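Laundry & Lost Clothes FAQ
Berkutance Shared Studios, 3rd level

Updated Saturday, January 5, 2019. Same questions keep coming in so please read before emailing. Questions still go to Cuiping Pan at the front desk, not to the teachers.

Where do I put sweaty stuff after class?
In the laundry basket. On the floor, near the sofa. Not on the sofa. Not over the back of the sofa. Basket.

Is it washed for me?
Studio items yes (team tops, borrowed towels, the cover cloths). Your own clothes no, unless you signed the sheet for the paid wash. Sheet is by the sign-in book.

How much is the paid wash?
$7 a bag. Cash or add it to your monthly bill.

I left a top on the sofa. Where is it now?
Most likely in the basket. Anything left on the seats at closing goes in there. Guilan Yan empties it the next morning and whatever has no name goes to the lost shelf in the hallway.

How long is the lost shelf kept?
19 days. Then it goes to the Chávez thrift store. We can't get it back from them, please don't ask us to call.

Do you take stuff out of pockets?
We check, but quick. Keys and cards go in the desk drawer. Lip balm, tissues, receipts, we're not going to catch every one. Check your own pockets.

What's the plastic bag for in the basket?
Leave it in. It's the liner, so damp things don't sit against the sides. Full bag gets lifted out and tied and a new one goes in. If you find the basket with no liner, spares are in the cupboard under the sink. Please don't put trash in it. It looks like a trash bag, we know, it isn't one.

Can I use the basket to carry things to my car?
No. We lost 3 last year that way. Ask at the desk for a paper bag.

Red tops with white trim, are those mixed with the whites?
NO. Reds alone, cold, inside out. Xiaoyan Long did a full load of cover cloths with one red top in it back in March and they are still pink. If you're on wash duty, read the care label. If the label is gone, cold and by itself.

Dryer for fleece or terry?
Low, and take it out a bit early. Hang it the rest of the way. High heat makes the trim pucker.

What about shoes?
Not in the basket. Shoe rack. Wet shoes on newspaper.

Can I move the basket?
A little is fine. Keep it out of the walkway and don't wedge it under the feet of the big white boards. The boards with casters get rolled for evening class and the basket gets run into. Put it back near the sofa when your done.

It smells. Who do I tell?
Cuiping. Or wash it yourself, warm water, dish soap, wipe around the woven rim with a cloth and don't scrub it. Rinse the holes in the sides, lint gets stuck there. Let it dry before a new liner goes in.

What does the basket look like? I keep getting the wrong one.
White or cream plastic, brownish woven-look rim. The blue tub in the other hallway belongs to the Batus kids' group, hands off.
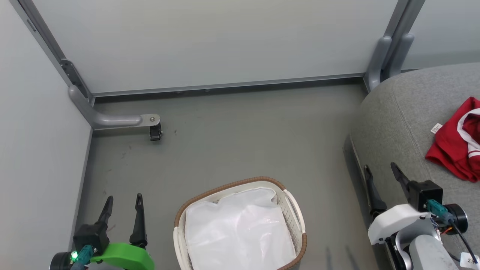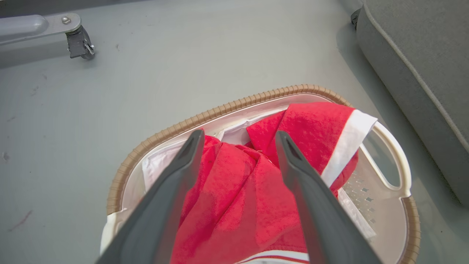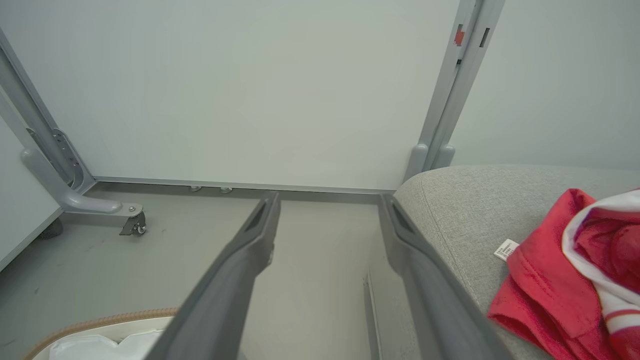 Can I drop off on weekends?
Saturday till noon. Door code is 724 then the star key, for members only. Sunday no.

My child has the same top as everyone else's child.
Put a name in it. Marker on the care label works, iron-on tape works better. Two letters is enough. Tianyou Zou sells the tape at the desk, or bring your own.

I think someone took mine by mistake.
Happens every week. Write size and what class on the board by the hallway door and wait a few days, they nearly always come back. If it's a team top and it doesn't, the desk has a couple of loaners.

Do you use scented soap?
No. Unscented powder only. If you're on wash duty please don't bring softener, two members get rashes from it and it's not good for teh stretchy fabrics either.

Wash duty, how do I swap?
Find your own swap, then tell the desk. Crossing your name off isn't a swap.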